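Stitches wanted: the Tomau suturing set reaches 3,451

The Tomau project has now recorded 3,451 stretches of stitching for its learning system, which is either a great many or hardly any, depending on whether you have spent the winter labelling them. Those of us who have spent the winter labelling them lean towards the first view. The system, to judge by its appetite, leans towards the second.

For readers who skipped the last item on this (we saw the visitor numbers, we know who you are), the idea is simple enough. A person sits at the console and puts in a stitch with the robotic instruments. The video and the movements of the arms are stored together, start to finish. Do that often enough and a model called Rustus is supposed to pick up what a stitch looks like, where the needle ought to go next and what the other hand should be up to in the meantime. It has no textbook. It has only us, on good days and bad.

The bad days have become a topic. When collecting began in October, the rule was that only tidy stitches went into the set. Fumbles, dropped threads and long pauses for thought were thrown away. The result was a model that did very nicely so long as everything went perfectly, and which had no opinion at all about what to do when it didn't. So the rule has been turned round, and we now keep the untidy ones and mark where the trouble starts. A good deal of the trouble is thread. Needles get all the attention, but it is the loose lengths, the short tails beside a knot and the question of which strand belongs to what that fill up the notes column.
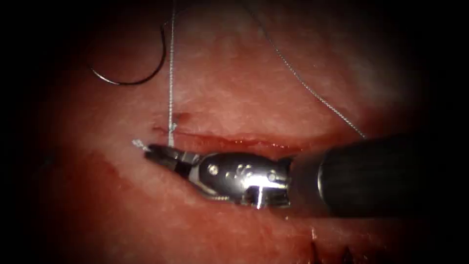 Cusi wrote in after the last issue to ask whether keeping the clumsy attempts would simply teach Rustus to be clumsy, and whether we had considered collecting from better people. We had. Better people are busy. As for the first part, the labels are meant to take care of it: each stretch is marked as going well, going badly or being put right, and the last of these is worth the most. A model that has watched plenty of recoveries has something to copy when its own stitch goes astray. Cusi has replied that this sounds like an excuse for poor needlework, and we have agreed to differ until the results are in.

The labelling itself is done in passes. On the first pass you mark the large events: needle picked up, needle in, needle through, thread pulled, knot. On the second you go back and mark which arm is doing the work, because the two arms swap jobs far more often than anyone remembers doing at the console. There is a third pass for whether the tips are open or closed, and it is as lively as it sounds. Each recording goes to 2 labellers, and where they disagree it goes into a pile called Tuvach, after the meeting room where the pile is argued over. At the time of writing Tuvach holds 16 recordings. Nearly all of them turn on the same point, namely the exact moment at which one instrument can be said to have handed over to the other. One school holds that it happens when the second pair of jaws closes on the needle. The other says it happens when the first pair lets go. Both have drawn diagrams.

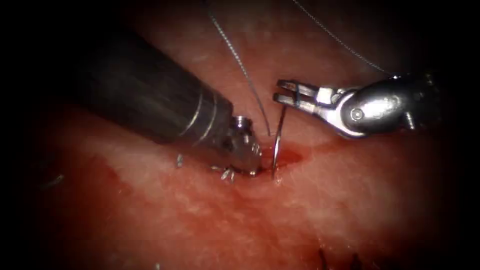
Two instruments, one needle: the part of the job that keeps Tuvach in business.

We have tried a compromise, where everything between those two moments gets a label of its own, "shared". It has cut down the arguments, though it means going back over a good many older recordings that were marked under the old scheme. If you labelled any of those, please expect a polite message. If you labelled a lot of them, please expect a less polite one, with a list.

Lighting is the other thing to report. The middle of the view is bright and the corners are very nearly black, so an instrument can come in from the side with most of its shaft lost in the dark. People cope with this without noticing. Rustus did not cope, and for a while treated an arm emerging from the gloom as something of a surprise each time. Labellers are now asked to mark an arm as present even where only the tip can be made out.

The next round of collecting will lean towards knots, which are thin on the ground in the set because they come last and operators tend to stop recording early. Please don't stop recording early. Sessions run for 3 hours with a break in the middle, and the sign-up sheet is in the usual folder. Previous experience at the console is needed, but great skill, as Cusi has pointed out, evidently isn't.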